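**Drying orange slices – toaster oven, big oven, or just buy the dehydrator?**

**pithandpeel** wrote:

Ok so every winter I say I'm going to do the orange garland and every winter I run out of time and buy the sad plastic one. Did it for real this year. Garland came out fine except half of it went brown. Like tea brown. Still up because I am stubborn but I want to get it right for next time, and citrus is cheap right now so I'm practicing.

What I did: navel oranges, sliced with a bread knife, patted with paper towel, lowest the dial goes, 6 hours. Flipped whenever I remembered. Some of them curled up like potato chips and the ones in the back were done way before the front ones.

I have a little toaster oven and also a regular gas oven that runs hot. Gas oven's lowest setting is a joke. Been using the toaster one for everything the last few months, potatoes, toast, reheating soup bread, so figured it would be kinder to the oranges too.

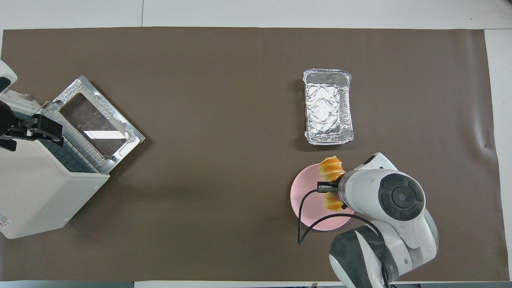

My sister says buy a dehydrator and stop whining. The Ginen one she has is 115 dollars new, and that is a lot of money for fruit I am not even going to eat. Kitchen is tiny too, I'd have to keep it under the bed.

So questions. How thin? Do you bother blotting? Does the kind of orange matter? And does anybody do it without a dehydrator and get them to stay orange, that's the main thing. I want to see light through them.

---

**marrowfat** wrote:

Too thin AND too hot, I'd bet on both. Brown is sugar cooking. Low dial on a toaster oven is not low, the heating bars are right there on top of the fruit.

Thickness of a pencil. Thinner and they stick and tear, thicker and the middle never dries and you get mold on your garland by New Years. Ask me how I know.

---

**halvorsen_h** wrote:

Pencil is too thick for me. I go half that. A bread knife is fine but you have to go slow, the wobbly slices are the ones that curl.

Also rack!! Not a tray. Air has to get under. On a tray they sit in their own juice and stew. I use a cooling rack over a cookie sheet, the sheet just catches drips.

– Holger Halvorsen, too many citrus

---

**pithandpeel** wrote:

I've been using those foil trays from the grocery. So that's probably the stewing part.

@marrowfat pencil as in wood pencil or one of those fat kids pencils lol

---

**marrowfat** wrote:

Wood pencil. Yellow one.

And I disagree about the rack, respectfully. Rack leaves lines across the flesh. If you want light coming through, lines show up in the window like prison bars. Parchment, flip them often, swap for a fresh sheet once they stop weeping. More work but pretty.

---

**halvorsen_h** wrote:

The lines fade if you flip early. Mine hang in a south window and no bars.

---

**marrowfat** wrote:

Post them then

---

**halvorsen_h** wrote:

They are in a box in the attic with the other stuff. I'm not going up there in January for you.

---

**gulf_coast_deb** wrote:

coming in sideways – has anyone here tried it with blood oranges? They go almost black. Looks like stained glass when wet and like roofing shingles when dry. Wouldn't do it again. Cara caras stay pink-ish if you go really really low. Grapefruit is the best looking of all of them but takes forever, so much water in there.

Navel is good. No seeds to fall out and leave holes. Skin is thick though so the ring dries after the middle does, bend the rind to check and if its leathery keep going.

My mother did it on the radiator. We don't have a radiator, we have humidity.

---

**tinroof** wrote:

Radiator works great. Wire rack on the radiator with a dish towel over for dust, couple of turns a day, takes most of a week. Zero browning. I've done 10 oranges at once that way, every radiator in the apartment had fruit on it, smelled incredible. Costs nothing if your landlord pays heat.

Doesn't work if you have a cat that likes the radiator.

---

**pithandpeel** wrote:

No radiator here either :( forced air. Floor vents. I thought about a rack over a floor vent but my kid would step on it day one.

---

**r_saether** wrote:

I have done this a long time so here is my whole way, take what's useful.

1. Firm fruit. Soft ones fall apart when you slice. Put them in the fridge overnight first, they cut so much cleaner cold.
2. Slice, throw away the ends (or put them in a pot with cloves, makes the house smell nice).
3. Blot. Yes bother. Both sides, press, leave it a bit, press again. Saves you an hour easy.
4. Lowest heat, door propped open with a wooden spoon. This is the part people skip. The steam has to go somewhere. With the door shut you are steaming fruit.
5. Turn them every hour. Rotate the tray front to back too, your back ones finishing early is just a hot spot.
6. Take them out while still a tiny bit tacky and let them finish on a rack on the counter for a couple days. If you wait till they're crisp in the oven they will be brown.

I did it all in a toaster oven for years before the kids. An old Distetti, ugly thing, never had a fan. Fan helps but you don't need it. Takes me 7 hours give or take how juicy they are.

Randi Sæther

---

**marrowfat** wrote:

Propping a toaster oven open all day with a wooden spoon, please don't leave the room with that. Seriously. Half of those are plastic on the outside and some of them the thermostat just keeps the elements on solid because it thinks it's cold in there. Then your "low" is actualy the hottest it's been.

---

**r_saether** wrote:

I stayed in the kitchen. I'm not suggesting anybody goes to work. And a finger's width open, I don't mean gaping.

You have a point about the thermostat though. A cheap oven thermometer sorts that out, hang it on the rack and see what it really does.

---

**tinroof** wrote:

+1 thermometer. I got a Flekeo one, magnet on the back, works fine. Found out my oven is off by a mile. Explained ten years of dry chicken.

---

**gulf_coast_deb** wrote:

wait nobody has said microwave yet. Don't. I tried it. They weld themselves to the plate.

---

**pithandpeel** wrote:

@r_saether THANK YOU this is what I wanted. Fridge first, never would've thought. Going to do a couple test rounds this week and not touch the dial.

Foil tray is what I've got clean so foil tray it is for the blotting stage, will move to a rack after that. Overlapping is probably also bad? They never fit.
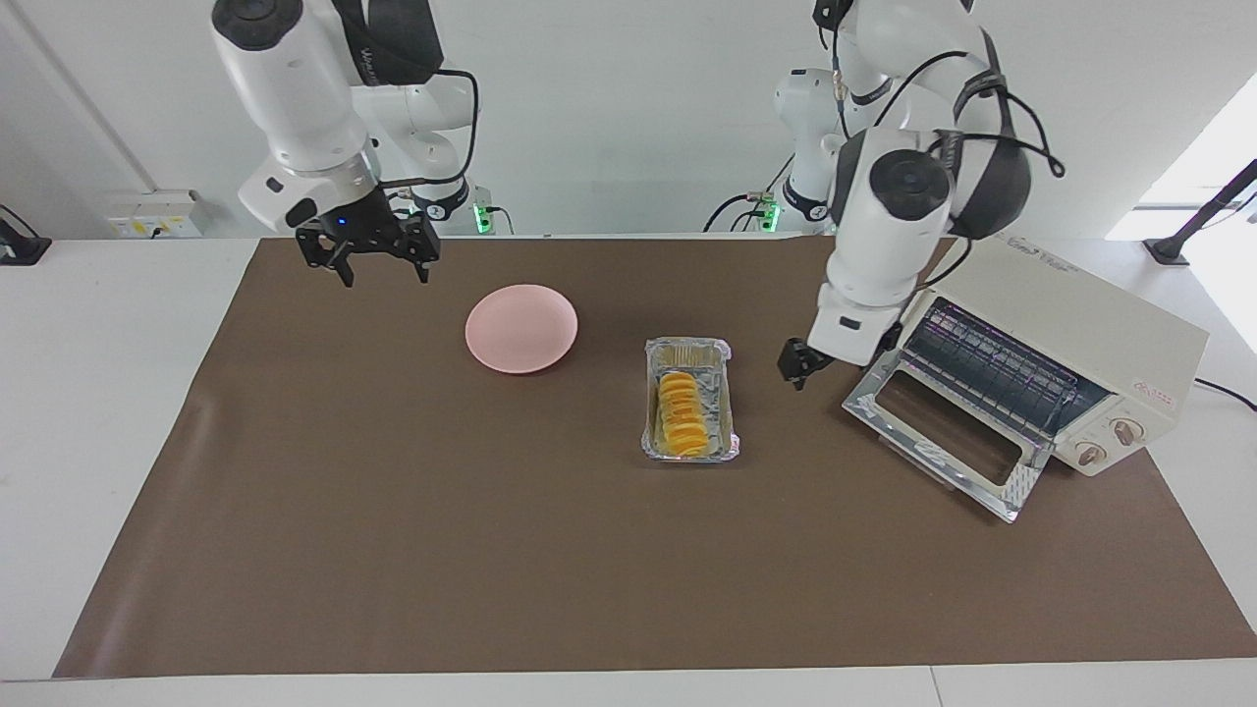
*Foil tray of orange slices, pink plate, oven with the door down.*

Haven't got a thermometer yet, going by Fuchs after work, they have a kitchen aisle behind the paint.

---

**halvorsen_h** wrote:

Overlapping is bad yes. Where they touch they glue together and you rip one getting them apart. Single layer for the drying even if you have to do it in rounds. Pile them all you want before that.

---

**marrowfat** wrote:

What he said. First thing we've agreed on.

Pink plate is cute, save that for the good ones.

---

**gulf_coast_deb** wrote:

do a round of lemons too while you're at it, they look great between the oranges. And the smell. Limes go gross and brown no matter what you do, skip.

---

**pithandpeel** wrote:

Update, 30 January 2022. Second batch done, so here's how it went.

Fridge overnight – huge difference, slices came out even, hardly any curl. Blotted twice like Randi said. Rack over parchment so everybody can be happy. Door open a crack, thermometer in, turned out my lowest setting was way hotter than the dial says, had to switch it off for a bit now and then to bring it down. Annoying but I was home folding laundry anyway.

Color: orange!! Real orange. Maybe three went tan on one side, all from the same corner. They're finishing on the counter now. Lines from the rack, yes a few, Marrow you were right on that one. I don't hate them.

First batch went in the compost, we don't talk about it.

---

**marrowfat** wrote:

Ha. Thank you. Next time flip in the first half hour before the rack bites in.

---

**halvorsen_h** wrote:

That is what I said. "If you flip early." It's up there.

---

**tinroof** wrote:

How are you storing them till next winter? Mine got bugs one year. Tiny little moths. Had to throw the lot.

---

**r_saether** wrote:

Glass jar, tight lid, dark cupboard. Let them sit out a good few days first so there's no damp left. Put a bit of rice at the bottom if you're worried. Light fades them more than age does, so don't leave the jar on the windowsill because it looks nice (I did that).

No varnish please. People spray them and they go sticky and yellow.

---

**gulf_coast_deb** wrote:

I spray mine?? Clear matte, from the craft store. It's the only way they survive down here, without it they go floppy by September. Never had sticky. But then I toss them every couple years.

---

**r_saether** wrote:

Fair enough, I've never had to fight humidity like yours. In a dry house I'd still leave them bare, you can compost them after.

---

**pithandpeel** wrote:

Dry house here so jar and rice. Do you string them before or after storing? Was going to use a big needle and kitchen twine, through the rind or throught the middle?

---

**tinroof** wrote:

After. And through the flesh near the rind, two holes, so they hang flat and face front. One hole and they spin sideways and you're looking at the edges.

---

**marrowfat** wrote:

Make the holes while they're still tacky though. Skewer. Once dry they crack.

---

**pithandpeel** wrote:

ok running to the counter with a skewer, they're still tacky. Lemons next weekend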